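Threads › Moving & Storage
Last updated 2018-03-27

1/ Packing up my aunt's apartment this month. She lived there a long time and kept nearly everything. Writing down what I learned while I still remember it.

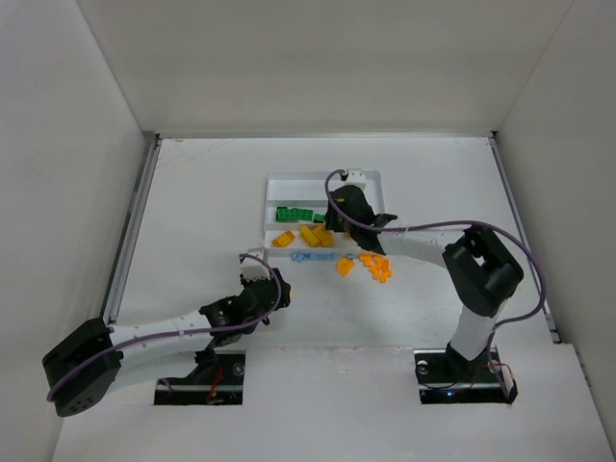 2/ The first thing I got wrong was box size. I bought the big ones from Erkard because the price per box was better, and filled two of them with books. Could not lift either. Books go in small boxes, linens go in big ones. For the little stuff, use something shallow with dividers in it, like the white tray with three long compartments, where a couple of green pieces can sit in the middle one and you can see them without digging. I put her sewing notions in deep bags and spent an evening sorting them back out.

3/ Start with the room you use least. For us that was the hall closet. It took a full day. I had it down as an hour.

4/ The closet had 4 vacuum cleaners in it. One worked.

5/ Paper is the slow part. You can't pack paper without looking at it, and once you look at it you're reading a water bill from before you were born. I made a rule: anything with a signature or a seal goes in the blue folder, anything handwritten goes in the shoebox, and the rest waits until the end.

6/ The shoebox is now three shoeboxes.

7/ My cousin Dzifa Agbenyega came up for the second weekend and she is much faster than I am. She packs a kitchen from the top shelf down and doesn't stop to talk about the dishes. I stop to talk about the dishes.

8/ Dishes go on edge, like records. Not flat. I had always stacked them flat and always lost one or two. This time we did them on edge with a sheet of paper between each, and a folded towel at the bottom of the box. Glasses went in socks. My aunt owned a lot of socks.

9/ Label the side of the box, never the top. Once they're stacked you can't see the tops. Write the room it's going TO. The room it came from doesn't help anyone.

10/ We got quotes from two movers. Zumau wanted $1,416 and Tufa came in $155 lower but wouldn't carry the piano bench unless it was wrapped by us first. We wrapped the bench.

11/ Ask a mover these before you sign: is the stairs fee included, what happens if the elevator is out, and who takes apart the bed. The elevator was out. I had asked, so there was no extra charge.

12/ Tape: buy the good kind. I used a cheap roll on the first day and the bottoms started to let go overnight. Had to redo every one of those boxes. Two strips along the seam and one across.

13/ Things the thrift store would not take: the mattress, the crib, anything with a recall on it, encyclopedias. Call before you load the car. I didn't, and drove the encyclopedias across town and back.

14/ A school art teacher took them in the end. She wanted the maps and the color plates for collage.

15/ My aunt is fine, by the way. A few people have asked. She's moving to a one-bedroom closer to Dzifa and she's happy about it. She sat in the good chair through most of this and told us what was what.

16/ That was the most useful part of the whole thing — having her in the room. A plain brown button tin turned out to hold my grandmother's coat buttons. I would have given it away.

17/ If the person can't be there, take pictures of the shelves before you touch anything and go through them together on the phone. We did that for the storage unit and it worked well enough.

18/ Storage unit: we kept it one more month. It's at Zullel, the place by the highway. The plan is to clear it in April. Mostly lamps and a rowing machine.

19/ Pack one box last and open it first. Ours had toilet paper, a lamp, the kettle, tea, two mugs, sheets, her pills, phone charger, scissors. I forgot to put scissors in at first and had to open a box with a house key.

20/ Also keep the shower curtain and rings in that box. You will want a shower before you want anything else.

21/ Somebody asked about bubble wrap. We used very little of it. Towels, sweaters and newspaper did most of the job, and they had to be moved anyway. I'd spend the money on tape and markers.

22/ Still have not found the remote for her TV. I think it's with the linens.

Filed under: moving, family, downsizing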